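Tristia worktops: edge strip lifting at the sink cut-out

Forum > Kitchens and Joinery > Worktops and Surfaces

millrace
Posts: 36
I have a run of white laminate worktop from the Tristia range with the solid timber edge strip, fitted in August by the previous owner's builder. The strip has started to part from the board for a hand's length in front of the sink. The gap takes a sheet of paper but not a bank card. The rest of the run is tight. The board behind does not feel swollen when I run a straight edge over it.

My question is whether to glue and clamp it where it is, or take the whole strip off and start again. Quote from a local joiner for the full job, strip and reseal, is more than I paid for the oven.

dovetail_ne
Glue and clamp. If the straight edge sits flat then the chipboard has not taken up water yet and you have caught it in time. Get the gap dry first. A fan heater on low for an evening, kept well back, then leave it overnight. Work PVA in with a strip of thin card, D4 grade, not the ordinary white stuff from the craft aisle. Clamp with a batten to spread the load and wax paper between batten and strip.

hobbsend
Disagree on PVA. D4 is rated for wet conditions but it still needs wood fibre on both faces to get a proper bond. What he has on the board side is the old glue line, which is probably hot melt. PVA will not key into hot melt. It will hold for a few months and then he will be back where he started, with a layer of dried PVA to scrape out as well.

Polyurethane or a slow epoxy. Epoxy for preference as it fills.

dovetail_ne
The Tristia strips are not put on with hot melt. They are glued at the factory with a urea resin and planed flush afterwards. I have taken two of them off and the chipboard came away with the timber both times.

hobbsend
The factory ones, yes. The OP says a builder fitted it. If the board was cut down to width on site, the factory edge went in the skip and the strip was put on by hand. Millrace, is there a faint line of glue squeeze-out along the top of the joint? And does the strip carry on round the end of the run or stop at the wall?

millrace
It goes round the end, with a mitre at the corner. There is a brownish line in the joint near the sink but I can't see one elsewhere. Depth front to back is less than the catalogue size, so it may well have been cut down.

The other thing I should mention is that the strip is not sealed the same all the way along. Water beads on it near the hob and soaks in near the sink. 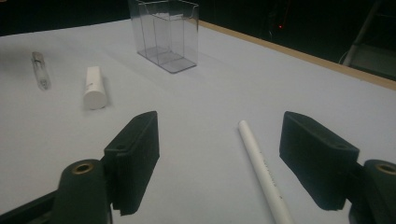 I tested that with a wet fingertip at several points and the change is gradual. My guess is that the oil has been scrubbed off where people lean and wipe. The previous owner left a half-used tin of Plisska hard wax oil under the sink, so that is presumably what was on it.

lower_saltings
The brown line and the missing oil are the same fault. Once the finish goes, the timber takes up water and swells across the grain, then shrinks back when the heating is on. The laminate and board don't move with it. Do that through a winter and any glue will shear, factory or otherwise.

Whatever you stick it with, do the finish at the same time or you are wasting the glue. Sand back to bare wood for the full length so the colour matches, with masking tape on the laminate. Go no coarser than 120 and finish at 180. Finer than that and hard wax oil sits on top.

dovetail_ne
Agree with all of that except masking tape on its own. It lets the paper ride over the edge and you get a dull band in the laminate that never polishes out. Use two layers with a strip of thin steel or an old scraper held over them. Sand along the strip, never across.

pennywort
Can I ask a related question rather than start a new thread. Mine is the Jardine board, same sort of thing but with the strip set a little proud. Is there any reason not to run a bead of clear silicone in the corner and leave it alone?

hobbsend
Two reasons. Silicone will stop anything else sticking there ever again, and that includes the oil. And it traps water if the joint is already open below the bead. If yours is tight, leave it be and oil the timber twice a year.

lower_saltings
I would not be as strict as that. Silicone over a sound joint does no harm at the back of a worktop. At the front it gets picked at and goes black. So no for pennywort, but for the position and not the material.

hobbsend
Contaminated timber is contaminated timber wherever it is. I have spent a day with solvent trying to get oil to take next to an old bead.

millrace
Thanks all. Ordered a slow epoxy with a thin nozzle, and a sash clamp that reaches to the back edge with the sink left in. Has anyone thinned epoxy to get it into a gap this fine? The data sheet says not to but gives no reason.

hobbsend
Don't thin it. Solvent stays in the joint and the cured glue is softer. Warm the two parts in a bowl of hot water before mixing and it will run like cream. You lose working time, so have the clamp set and the batten cut beforehand. Tape over the joint and slit the tape along the gap, then the squeeze-out lifts off with the tape.

Trestle-type clamps like the Palletti ones will bow the strip if you wind them hard. Close the gap and stop.

dovetail_ne
For the record I still think D4 would do it. But if he has bought the epoxy he may as well use it.

millrace
Glued at 5 pm yesterday, clamp left on overnight. Gap closed to a line. One spot at the left of the sink took more pressure than the rest and I have a slight step there, which I can feel with a nail. Is it better to scrape that level before sanding, or sand the lot and see?

lower_saltings
Scrape. Card scraper, light passes, towards the room. Leave it until the epoxy has had its full cure time or it will drag.

Thread viewed 3,315 times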